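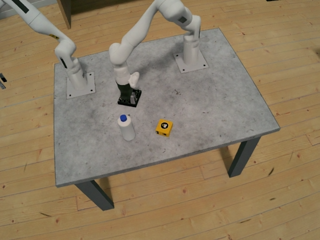 Gracias por su interés, lo sentimos muchísimo

Radoslava Paulík guarda las negativas en una carpeta que se llama «Abril», para que no le dé apuro abrirla con gente delante. Lleva 371 candidaturas enviadas desde que terminó el máster y le han contestado a 118. Las demás flotan en ese limbo administrativo donde también viven las maletas perdidas y las reclamaciones a la compañía del gas.

La carpeta tiene sus joyas. Una empresa le comunicó que había quedado fuera del proceso «tras una profunda reflexión» cuatro minutos después de recibir el currículum. Otra la llamó Rodolfo. Una tercera, Cornilgate, dedicada a organizar retiros de montaña para directivos agotados, le escribió que su perfil era «demasiado terrestre». Paulík es geógrafa. Todavía no sabe si ofenderse.

—Lo leí en voz alta a mi madre y me preguntó si les había mandado una foto en chándal —cuenta.

El género epistolar, al que todos dábamos por muerto, ha encontrado refugio en los departamentos de selección. Hay quien rechaza con la pompa de una cancillería y quien lo hace con un emoticono. Está el rechazo poético («tu camino y el nuestro se cruzarán en otro recodo»), el rechazo comercial, con un quince por ciento de descuento en la tienda en línea, y el rechazo pedagógico, que adjunta un artículo sobre cómo sobrellevar los rechazos. Y luego está una variedad en auge, más áspera, que es la que ha traído a Paulík a estas páginas: el responsable de contratación que se toma la candidatura como una afrenta personal.

El suyo firmaba sin apellido. Ella había optado a una plaza de coordinadora de rutas en Clandari, una agencia de viajes de aventura con sede en un polígono industrial. Mandó currículum y carta un martes de trabajo como otro cualquiera, a las diez de la mañana. A las diez y veinte tenía respuesta: que si de verdad creía que con un máster se cruzaba un glaciar, que en su generación se confundía la montaña con el fondo de pantalla y que le deseaba suerte en una oficina con moqueta. Paulík contestó, con educación, que la oferta pedía precisamente un máster. Llegaron dos correos más. El segundo incluía una cita de Séneca que no es de Séneca.

Publicó la conversación una noche de febrero, sin muchas esperanzas, y se fue a dormir. Por la mañana tenía más de 1.000 mensajes. Un desconocido le ofrecía trabajo en un criadero de truchas. Otro, matrimonio.

La agencia tardó en reaccionar y, cuando lo hizo, habría sido mejor que siguiera tardando. Su comunicado lamentaba que «algunas personas se hayan podido sentir leídas de forma incorrecta». Hubo que repasarlo varias veces en la redacción para localizar al culpable de la frase, que al parecer era el lector. A las preguntas de esta revista, Clandari respondió que el proceso estaba cerrado y que nos agradecía el interés en formar parte de su equipo.

Živko Softić ha estado al otro lado. Durante doce años seleccionó personal para Wukano, una cadena de tiendas de deporte, y asegura que la mala educación casi nunca nace de la maldad.

—Nace de las cinco de la tarde —dice—. Tienes una plaza, una montaña de currículos y un jefe que quiere a alguien de veintidós años con quince de experiencia. Al principio contestas a todos por su nombre. Luego usas la plantilla. Luego ni la plantilla. Y un día te descubres discutiendo con un chaval porque ha puesto «proactivo».

Softić confiesa que una vez envió una negativa al candidato al que acababan de contratar. El hombre se presentó igualmente el lunes siguiente, pensando que era una prueba de carácter, y sigue allí. Ahora es jefe de zona.

Preguntado por lo que debería decir un buen rechazo, pide poca cosa: que no, y que lo diga en la primera línea. Desconfía de cualquier mensaje que empiece alabando la trayectoria del candidato, porque a esas alturas el candidato ya ha saltado al tercer párrafo en busca del «sin embargo». También recomienda no escribir nada que no se quiera ver impreso en una taza. Lo dice con conocimiento: los amigos de Paulík le regalaron por su cumpleaños una con lo de «demasiado terrestre».

La geógrafa bebe de ella durante la entrevista. Desde hace unas semanas trabaja en Żak, un pequeño estudio de cartografía que le respondió con un correo de dos líneas, faltas de ortografía incluidas, citándola a las nueve. No le preguntaron por su mayor defecto ni dónde se veía dentro de cinco años. Le preguntaron si sabía usar la impresora grande. Dijo que sí. No sabía.

A Clandari no piensa volver a escribirles, aunque su nombre sigue en la base de datos de la agencia, que cada cierto tiempo le manda el boletín. El último anunciaba una vacante de coordinador de rutas. Pedían máster y, en negrita, don de gentes.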